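Notebook, folding cell (Ham)
Friday, March 13, 2026
Written by Aiman Siregar. Please add your remarks under mine and do not write over them.

Today I continued with the working rules for the cell. The old sheet had grown to four pages and I think we all stopped reading it after the first one. Si-eun asked me to make it one page before the people from Vundemach come in April, and I want to put down here how I decided, so that we don't have the same discussion again in the summer.

First the question of what a rule is. On the old sheet there were three kinds of sentences mixed together: things you must do, things that are good to do, and things which somebody once did and wrote down. Example of the last kind: "restart Wundik after lunch." Chang-ho wrote this when Wundik still had the memory problem, and that was repaired in the version we have now. I took it out. If the problem returns we will see it in the log.

What stays as a must:

1. Hands do not go over the table while either arm is enabled. Disabled means disabled in Wundik and confirmed on the second screen. An arm which stands still is not a disabled arm. I watched myself this week and I broke this one on Tuesday, to pull a sleeve flat. The arm did nothing, but it was waiting for the next command and I did not know which command it was.

2. One person has the stop button in reach and does nothing else. If this person needs to take a phone call, the run is paused. Tharun finds this too strict for the slow speed. I understand him, but I prefer one rule for all speeds. The person who comes in the door cannot know which speed is set.

3. The speed limit for a new cloth or a new program is 300 in the Wundik setting (the field has no unit, it is the internal one). Only after ten clean cycles may you go up to 2,000. We had no written limit before. Mei always used 300 and Chang-ho used what was left there from the day before.

4. After every collision, also a soft one, both arms go back to the home position and the gripper fingers are checked by eye before the next cycle. Write it in the log with the cycle number. "Touched a little" is a collision.

5. Cables are checked before the first run of the day. Move each arm by hand through its full reach with the power off and look if the cable catches anywhere. The loop at the wrist must be free, also when the wrist turns to the end. Do not shorten the loop with tape. I know it looks untidy.

What I moved to "good practice," so not a must:

Put the basket back at the same angle each time. I wanted this as a must but Mei showed me that for the Zotia set the angle should vary, only it should vary on purpose and be noted. So the sentence is now: "Choose the basket angle before the session and write it down." Better than my version.

Start with the dark cloths when you are fresh. They are harder to judge on the screen, and a bad fold in black cloth is easy to pass as good at four in the afternoon. I have no proof for it, only that most of the labels I had to correct last month were dark cloths from late sessions.

Keep tools off the rail. This was already on the old sheet, and I thought about making it a must. Si-eun says if we make everything a must, then nothing is. I agree for now.

The most difficult point was what we call a finished fold. We have 3,715 cycles in Zotia and when I looked through the labels, I found that Chang-ho accepts a fold if the cloth is flat and fits the template, and Tharun accepts it only when the edges are also closed. Both are reasonable. But in the same set it is a mess, and I have marked 1,014 cycles to be looked at a second time. I am sorry for this work, it will be boring. My proposal is that we use three labels: "done", "rough" and "failed". Rough means the outline is a rectangle or close to it, but the edges are bunched or a corner comes out. A rough fold is kept in the set and is not repaired by hand. This last part is important. If you correct a corner with your finger and then press "done", the record says that the robot did it, and we cannot find it later.

Mei asked who decides in case of doubt. I suggest the lower label wins. Two people can disagree between done and rough, and then it is rough, without a long talk. Life is short and the cloth will be unfolded anyway.

About handover. The old sheet said "leave the cell clean." This is not clear to anyone, I think, and it was not clear to me when I started. Now it says: arms at home, power off at the switch, cloth out of the grippers, session note saved with your name. If you must leave in the middle of a session, the next person starts as if it was a new day, including the cable check. Tharun will say that this costs him ten minutes. Yes, it does.

Open points, for Monday:

- Does the stop-button rule count also when only one arm is enabled? I wrote "either arm", so yes, but Chang-ho wants to discuss it.
- Visitors. The Vundemach people will want to stand near. I would put a line on the floor and have one of us stand with them. Si-eun to decide where the line goes.
- The sheet needs a version number and one owner. I can be the owner until somebody complains.
- The word "home" is used for two positions, one in Wundik and one in our own script. They are not the same! We must rename one. I propose "park" for ours.

In the afternoon I tried the draft during a normal session with Tharun at the button. We could follow all the musts without looking at the paper, except the collision one, where we both forgot to write the cycle number and had to take it from the log after. I will print that rule bigger. I also read the rough-fold definition aloud to him while we worked on the black cloth, and he changed "nearly a rectangle" into "outline is a rectangle or close to it", as you see it written further up. 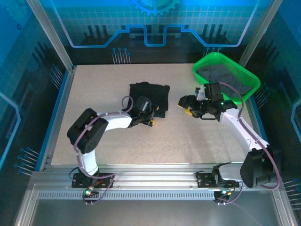 The draft is in the shared folder under Ham, named rules_one_page. Please put comments in it before Monday noon, and Mei, please check my English in rule 4.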